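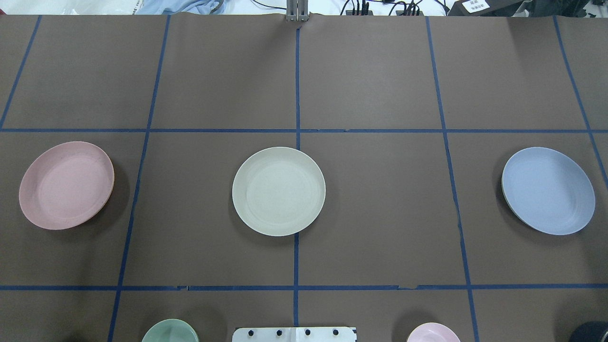 Grid layout with plates in the middle row, head camera view.

Grid-cell placement as a substitute for free placement in evaluation
Forum: Manipulation Methods > Evaluation and Reporting

hosari_bench
Our group has completed the first part of a study on how starting positions should be recorded when a policy is evaluated on tabletop tasks. The table is covered in brown paper and divided with blue tape. Before each trial the operator receives a list of cells and sets one object in each. Position inside the cell is left to the operator. We ran 292 trials under this protocol and compared them with an earlier set of 700 in which objects were placed freely. The spread in success rate between operators fell from 7 points to 4. We request comments before the report is circulated in December.

Foncombe
Thank you for sharing this. I do not agree that the reduction can be credited to the grid. The lines are strong visual features, and a policy trained on the same table may be using them to locate objects. Was any part of the training data recorded without tape?

hosari_bench
All training data were recorded with the tape in place. The concern is fair and will be stated in the limitations section.

İlker Ertürk
I would raise a separate point. The cells are large in comparison with the plates. A plate may touch a line or sit well inside the cell, and both are logged as the same start. For grasps at the rim, that difference matters more than the choice of cell.
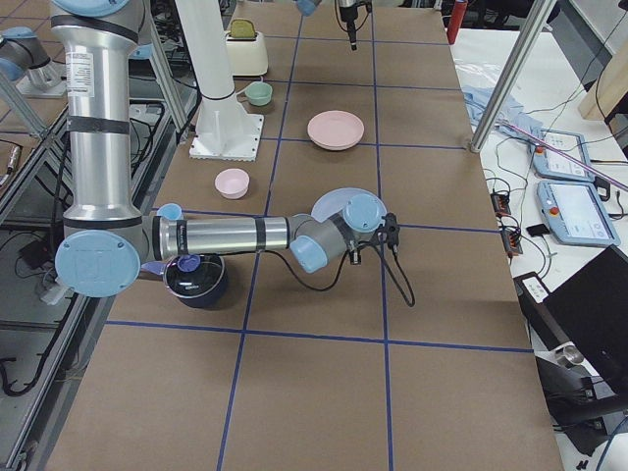 Mixed sets are harder still. A pot and a small cup each take one entry in the log, yet the arm has far less room to approach the cup when the two are close together. I would ask that the report give results by object type and include the overhead stills.

Ridelix_lab
We respectfully disagree with the previous post. Finer cells slow the reset, and operators begin to make entry errors. Hidayat tried a half-size grid on our table and returned to the larger one.

İlker Ertürk
Finer cells are not what I proposed. One still per trial would be sufficient, and it adds no work to the reset.

hosari_bench
Stills exist for all 292 trials. Results by object type will be added to the appendix. A set without tape is under discussion with the group, and I will post the decision in this thread.

Foncombe
Please also state whether the operators knew which set they were working on.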